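Kedport (TV series)

Kedport is a daytime television serial set in a fictional harbor town of the same name. It follows the Lambert and Jinovov families, who own rival shipping firms and share control of the town's only hospital. The serial ran for two seasons and 269 episodes. Each episode runs 12 minutes without commercials and was made to be shown in pairs.

Format

Episodes follow a fixed pattern of four scenes, with the last scene ending on an open question. Two episodes were joined to fill a half-hour slot, and the break between them was used for the main commercial block. Later repeats dropped the pairing and removed the short recap at the start of every second episode.

Story time moves slowly. A single day in Kedport often covers five or more episodes, and the first season as a whole spans less than four months. The second season opens in September of the same story year.

Premise

The first season deals with the sale of the Flollby, a cargo ship held jointly by both families under an old partnership agreement. A missing page of the agreement gives the Lamberts first right to buy. The page changes hands several times and is destroyed in the season's final week, after a copy has been placed in the hospital safe.

The second season moves most of the action to the hospital. A switched blood sample raises doubt about which family the youngest Jinovov heir belongs to. The question is settled 70 episodes later, and the remaining episodes deal with the will.

Production

Kedport was taped on a single stage with three standing sets: the Lambert house, the shipping office and the hospital corridor. Other rooms were built as needed from a common stock of wall panels. The harbor was never shown directly. It was suggested by sound effects and by light moving on the office ceiling.
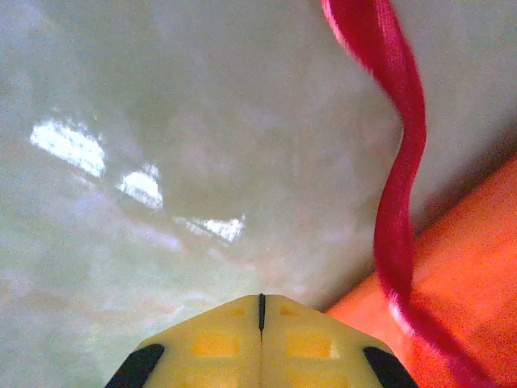
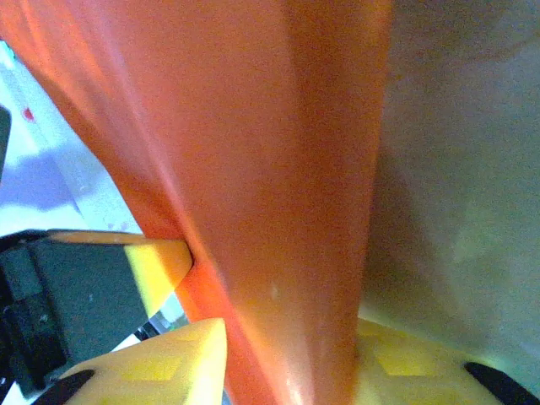

Lighting followed a written plan that gave each family its own range of color. Lambert scenes used warm light and Jinovov scenes used cool light, while the corridor was kept neutral so that members of both families could appear there together. Translucent orange, which shows softer, lighter streaks where light comes through or reflects off it, was the reference color for the Lambert house at sunset. The cool range was built on pale gray and was used for the shipping office after the Jinovovs took it over. Directors could depart from the plan only for dream scenes.

Scenes were taped out of order, grouped by set. Each scene was normally allowed two takes. Dialogue was recorded live, and music was added during editing from a small library of cues written for the serial. The cue known as "Flollby" plays under every scene in which the ship is named.

Broadcast and repeats

The serial was first shown in an early afternoon slot and moved to late morning for its second season. A repeat run began on 2026-01-05, with episodes shown singly and in their original order. The final episode has a longer closing scene in this run, restored from the master tape.

See also

Daytime serial
Cliffhanger
Standing set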